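Unit 4: Showing the Robot What You Want

Course handout, Introduction to Robot Programming, Endberg Technical College

Read this before the Monday lab. Bring it with you, since the recording checklist at the end is the one we use at the stations.

4.1 Two ways to give a demonstration

A demonstration is a recording of the robot doing the task while a person is in charge of its motion. From it we keep the joint angles, the gripper opening, and whatever the cameras saw, all on one clock. The learning program in Unit 5 gets nothing else. If something mattered to you while you did the task but left no trace in those signals, the program cannot learn it.

In hand guiding, also called kinesthetic teaching, you switch the arm to a mode where the motors only cancel its own weight, take hold of the wrist, and move it through the task. You feel contact directly. When the fingers touch something, your hand knows it. The drawbacks are that your arms end up in the camera view, and that it is hard to move the wrist and work the gripper together. Most people push harder than they think they do, and the arm follows paths it would never follow under its own power.

In remote control, or teleoperation, you stand away from the arm and move it through an input device. We have two kinds in the lab: the Pultby hand controller, which sends the position and tilt of your hand, and the small leader arm, which has the same joints as the robot and is copied joint by joint. The cameras get a clean view. What you lose is touch. Neither device pushes back, so you have to judge contact by eye.

Some of you will also use the Bellamy simulator. The controls are the same and the recordings have the same layout. You can reset the objects with one key, so it is the place to make your first bad attempts.

4.2 What the wrist camera gives you

A camera mounted on the wrist moves with the gripper. The fingers stay in nearly the same part of the picture, and the world moves behind them. This takes getting used to. A small turn of the wrist swings the whole table, and beginners often correct in the wrong direction for the first few minutes.

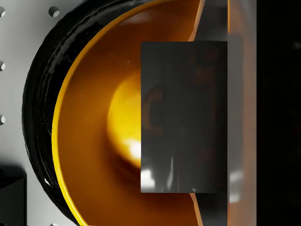
Depth is the hardest thing to judge from a single wrist view. A side camera shows the gap between finger and object, but from close up and overhead the gap disappears and you have to use other signs. In the simulator view, the gray finger covers the right side of the bowl, and from that alone you could not say how far above the bowl it is. Use the rim as your guide. The thin yellow edge on the left is a clean curve, and on the right you can pick up the slanted rim again past the top and bottom of the finger. Line up on those parts and go down slowly. Bright spots are poor guides, on the bowl or on the finger, because a reflection shifts when the camera moves. The holes in the gray surface stay put, so they are useful for checking sideways drift.

If you lose the rim completely, stop, go back up, and come in again. Do not search for it with the fingers. A search motion in the recording will be learned along with the rest.

4.3 What makes a recording usable

Start from the home pose every time. Vary where the object is, but keep your method the same. If you grasp a bowl by the near rim in half your recordings and by the far rim in the other half, a simple learner may average the two and close the gripper over the middle.

Move at a steady pace. Long pauses are a common problem: the learner sees many samples in which the right action is to do nothing, and the trained robot may halt at the same place and stay there. If you need time to think, do it before you press record.

Mistakes followed by a clean correction can be kept. Mark them with the "recovery" tag. Drops and collisions go in the reject folder. Do not delete them, as we will need them in Unit 6.

4.4 How many

For the lab task each group records 20 demonstrations. The Wudberg set, which we use for the comparison exercise, has 400 of the same task from several operators. You will train on your own set first, then on theirs, and write down where the two robots behave differently. Expect to spend roughly 5 hours on recording, including setup and rejects.

4.5 Recording checklist

Emergency stop tested and within reach
Arm at home pose, gripper open
Both camera views live
Object placed inside the marked area
Group name and attempt number entered
Press record, do the task, return to home, press stop
Play the recording back once before tagging it
Tag as good, recovery, or reject

Reading for next time: the course notes on behavior cloning, first two sections. The derivation in the third section is optional.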